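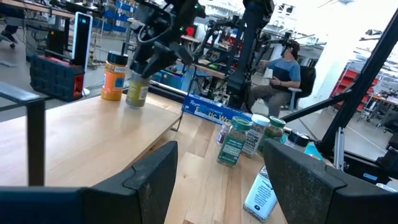 My brother-in-law Kianoush Ghorbani has a rule about movies, and he has had it as long as I've known him: if a film runs longer than two hours, somebody was afraid to tell the director no. I've argued with him over this at more dinners than I can remember, so this April I decided to go through my own notebooks and see whether I could finally prove him wrong.

I should explain the notebooks. I've written down every movie I've watched since I moved to Brikville, with the running time, where I saw it, and a score out of ten. There are 1067 entries now (I know, I know), and 900 of them have a score I can still read. The others are water stains and my handwriting from the year I had the flu.

So I sat down at the kitchen table with a pot of tea and typed the whole lot into a spreadsheet, which took most of the month and did nothing good for my neck. Then I sorted it by length and started comparing.
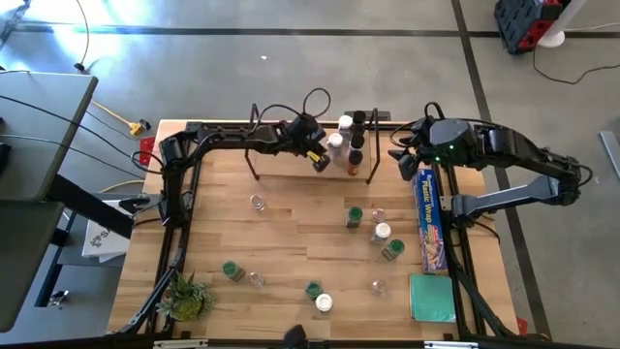 *Page last changed: April, with a correction to the running times*

Well! The long ones did better. The movies over two hours came out more than half a point ahead of the rest, and I was on the phone to Kianoush before the tea was cold. He listened very politely and then handed me over to his wife, Fatemeh Ranjbar, who teaches statistics over in Budmont and who had plainly been waiting for this call for years.

Fatemeh wanted to know how I choose what to watch. I told her that for a short movie I'll take a chance on anything, especially late at night, but for a long one I like to read a review or two first, or have a friend tell me it's worth the evening. There was a pause on the line. She said that in that case I was mostly measuring how good my friends' advice is, and could she please have the spreadsheet.

She has it now, and she's already found that I typed in one western as 2000 minutes long. (It felt like it, but no.) She also pointed out that 96 minutes comes up more than any other length in the notebooks, and that my scores for those are all over the place, from a two up to a ten. The ten was a little ghost story I saw at the old Prolero theater with my mother, and I'd give it a ten again tomorrow, though I couldn't tell you how much of that was the movie and how much was the two of us sharing a coat in the balcony.

Kianoush says this means he wins. I don't see how he gets there, and Fatemeh doesn't either, but she's asked me to pick my next twenty movies out of a hat and score them before I look at the running times. The first one is tonight, and I've already made the popcorn.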